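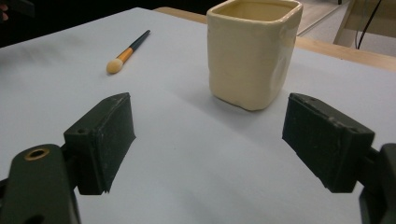 R. Sadeghi

3. Table Surfaces and Reading Comfort

3.1 Background

Most advice on lighting for reading deals with the lamp. It covers how bright the lamp should be, where it should stand, and which way the shade should point. Much less has been written on the surface under the book, although a reader at a table has that surface in view the whole time. A dark table next to a white page makes a strong contrast at the edge of the paper. A pale table makes a weaker one, but it also sends more light back toward the eyes, and a shiny finish can add glare.

The Dultesside reading rooms gave us a chance to look at this in ordinary use. The rooms are open to the public in the evening and are mostly used by adults taking night courses. The tables came from several suppliers over many years, so dark and light tops stand side by side under the same ceiling lights.

3.2 Surfaces

We sorted the tables into three groups: dark wood, light wood, and white. The white group included tables with white tops and wooden tables with a white covering laid over them. The covering did not have to reach every edge. Figure 1 shows a pale covering on a light wooden table, with the wood left showing along the back and the right side. We counted a table as white if the reader's book and notes would normally rest on the white part.

The finish was recorded separately from the color. A surface was marked as shiny if the ceiling lights could be seen in it as clear shapes from a seated position, and as matte if they could not. Two staff members made this judgment at each table, and where they disagreed the table was left out. Scratches and stains were ignored unless they covered most of the reading area.

3.3 Lighting

Ceiling lights were left as they were. Each seat also had a Usteo desk lamp with a fixed arm and a single brightness setting, placed to the left of the reader. Left-handed readers could ask to have the lamp moved, and several did. Light at the page was about 600 lux with both sources on. Blinds were closed for all sessions, including those that started before dark.

3.4 Readers and sessions

A total of 126 readers took part. They chose their own seats and brought their own reading, which ranged from printed textbooks to handwritten notes. People who read mainly from a screen were not included. At the end of each session the reader filled in the Drutis comfort form, which asks for a rating from 1 to 7 on eye strain, glare, and ease of keeping one's place on the page. We collected 1188 completed forms. Forms with any rating missing were dropped before this total was taken.

Letting readers choose their seats has an obvious drawback. Someone who dislikes a bright table will avoid one, and the ratings for white tables may look better than they should. We considered assigning seats, but the rooms are busy on most evenings and regular users have their habits. Seat choice was recorded on each form, along with whether the reader had wanted a different seat that was already taken.

3.5 Findings

Color alone had little effect on reported eye strain. Ratings for light wood and white were close together, and dark wood was slightly worse, mainly in longer sessions. Finish mattered more. Shiny tables drew more complaints of glare in all three color groups, and the difference was largest for white. Matte white tables were rated much the same as matte light wood.

Ease of keeping one's place did not vary with color or finish in any clear way. Readers with loose sheets did write in the comment space that white paper was hard to find on a white table. The form has no question on this, and we did not code the comments for the present analysis.

The form was revised in May 2020, and only sessions recorded on the new version are used in the next section, where session length is treated in more detail.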